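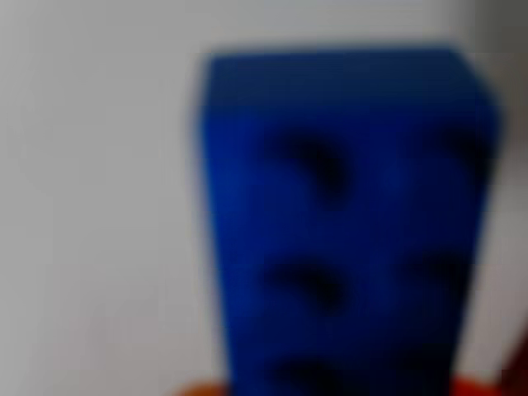
We want to repaint the hallway before my mother-in-law moves in and I can't settle on a colour. It's long, narrow and faces north, with one small window over the stairs. The walls are magnolia at the moment and have been since we bought the place. I keep coming back to a strong blue, like the front of the block in the photo but not the navy at the top of it, which I think would be too heavy. My husband says any blue will make it feel like a fridge. Has anyone done this in a dark hall, and did you regret it? Woodwork is white gloss and staying that way.
Posted by hilis_hall, July 12, 2023

ambros_o wrote:
I did ours in a strong blue in March. No regrets, but it took three coats over the old magnolia and I had budgeted for two. Ceiling stayed white. In the evening with the lamps on it looks almost black at the far end.

Sesemine wrote:
I'd agree with your husband. North light is blue enough already. We had a bright blue in a north-facing box room and I repainted it within the year. A warm colour is safer, something like clay or a dull yellow.

hilis_hall wrote:
I don't like yellow at all, and clay would fight with the floor tiles, which are red. What about blue up to the dado rail and a pale colour above?

MarliesK wrote:
That's what I would do. Put the blue where the coats and bags knock against it and keep the top half light. Use a tougher finish on the bottom. Matt marks as soon as you look at it.

Sesemine wrote:
Half and half is better, but don't put grey above it. People always do and it looks like a dentist's. A cool light grey has blue in it to start with, so you get cold on top of cold.

ambros_o wrote:
Disagree. Pale grey with white gloss is fine if the bulbs are warm. It's off-white that looks dirty next to a strong blue. The one thing I'd say is that light grey shows every bit of touching up as a paler patch, so keep some back from the same tin.
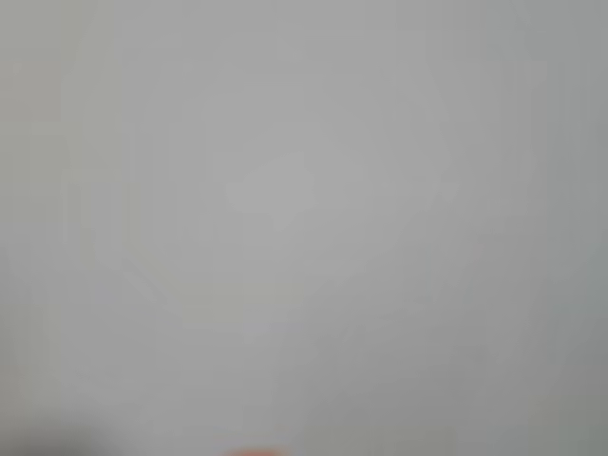
Re: Blue in a dark hallway (page 2)

hilis_hall wrote:
Thanks all. I've bought a tester of the blue and painted a big sheet of lining paper so I can move it up and down the hall. Does it need a primer over old magnolia? The quote I had was 477 for labour without one and 615 with.

MarliesK wrote:
Not if the walls are sound. Sugar soap, fill, sand, then a thinned first coat. I wouldn't pay the extra.

ambros_o wrote:
I would, if there's been any damp by the front door. Otherwise no.

Sesemine wrote:
Look at the paper in the morning before you decide. I still say clay.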